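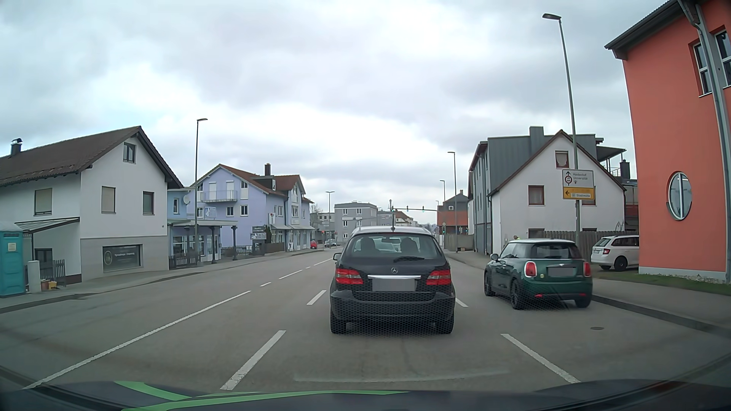 About Trelledgate Driver Training

Trelledgate Driver Training teaches car driving on public roads to adult beginners, returning drivers and license holders converting from another country. The school was founded by Märta Hellström, who still supervises the teaching plan and conducts the final assessment drives. Wenche Holmgren is in charge of theory instruction and the route file. The teaching staff is six instructors. All of them teach both manual and automatic transmission.

The office and classroom are on the second floor of the Alhassan Building, above the print shop. Lessons start and finish there unless a different pickup point has been agreed at booking.

How the course is organized

The course consists of 13 modules. A module is closed when the student has completed its listed tasks on two separate lessons without instructor input. There is no fixed number of lessons per module. Students with previous driving experience take a placement drive first and are entered at the module it indicates.

Modules 1 to 4 cover vehicle controls, moving off, stopping, steering and low-speed maneuvering. These are taught on side streets in Fluritz, where traffic volumes are low and parking is available on both sides.

Modules 5 to 9 cover multilane city streets and controlled intersections. Lane selection is taught early in this block. The student is expected to read the markings ahead, identify whether the line beside the car is solid or broken, and state the intended lane before the first signal is given. Following distance is practiced in the same lessons, both moving and in queues. Our working rule for a stationary queue is that the driver should see the tires of the vehicle in front and a strip of pavement behind them.

Modules 10 to 13 cover highways, night driving, poor weather and independent route finding.

Intersections

Turning lanes and islands take up more lesson time than any other topic. A channelized turn may have its own yield sign and follow different rules from the through lanes next to it, and a driver has to sort out which sign or signal applies to which lane during the approach. Students learn a fixed reading order: surface markings, island and its end marker, signs, signals, crossing traffic.

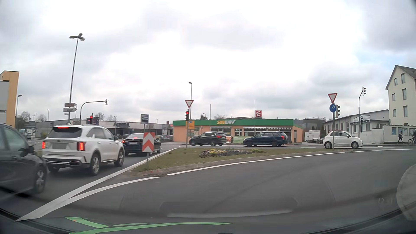

Traffic island with chevron board, yield signs and signal.

Each intersection in the route file has a one-page sheet listing the approach lanes, the priority rule for each movement and the usual student errors. Wenche Holmgren reviews the sheets every December and whenever a layout changes. Instructors go through the sheet with the student before the drive, with the car parked. The same sheets are used in theory class, so the vocabulary is identical in both settings.

Observation on longer streets

Once intersections are under control, attention shifts to the stretches between them. Typical tasks are checking mirrors before each change of speed, keeping a steady position between the lines through a gentle bend, and spotting parked cars whose drivers may be about to pull out.
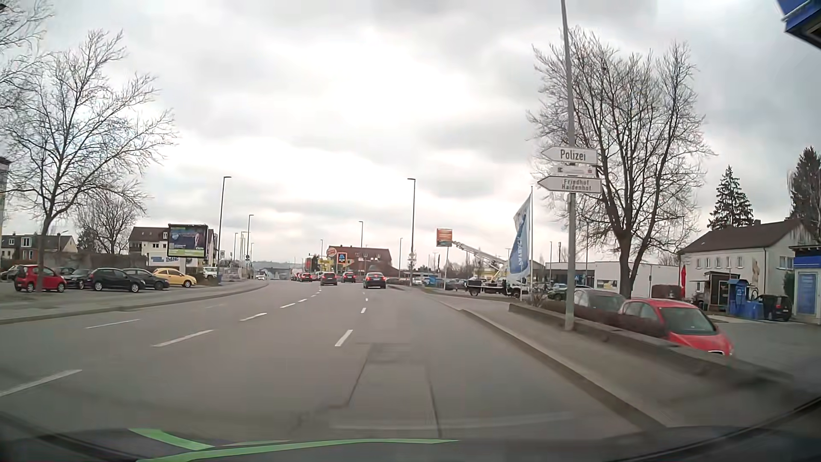 Surface condition is part of the same exercise. Patches, sealed joints and manhole covers should be noticed early, and the student should decide whether they call for any change in speed or position. Most call for none. Swerving around a sound repair is recorded as an error.

Lessons and materials

A standard lesson is 70 minutes, including the briefing at the start and the written notes at the end. Double lessons are available from module 5. The student handbook has 128 pages and is issued in print at enrollment. Bookings, cancellations and lesson notes are handled through Wodetti, our online student account. Notes are posted by 8 p.m. on the day of the lesson.

Contact

The office is open for enrollment and general questions in the afternoons. Placement drives are booked by phone or at the desk.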